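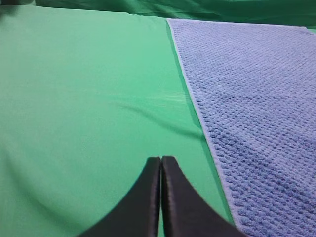 Page last changed: Feb 25, 2020
By Lwazi Zulu

Chapter 8
Cloth and the Household

Most homes hold more cloth than their owners would guess. Sheets, curtains, towels and clothes are bought at different times and wear out at different speeds. This chapter looks at how cloth is chosen, washed and stored.

We begin with weight. Makers give the weight of a cloth in grams per square metre. A light curtain lining may be 84, while a heavy canvas can be more than 400. Weight affects how a cloth hangs, how long it takes to dry and how sharply it creases.

The second part deals with washing. Many coloured cottons keep their shade best at 40 degrees or below. Linen can take more heat but creases easily, and should be ironed while slightly damp.

Before reading on, find the care label on a piece of cloth at home and copy its symbols into your notebook. You will need them for the first exercise.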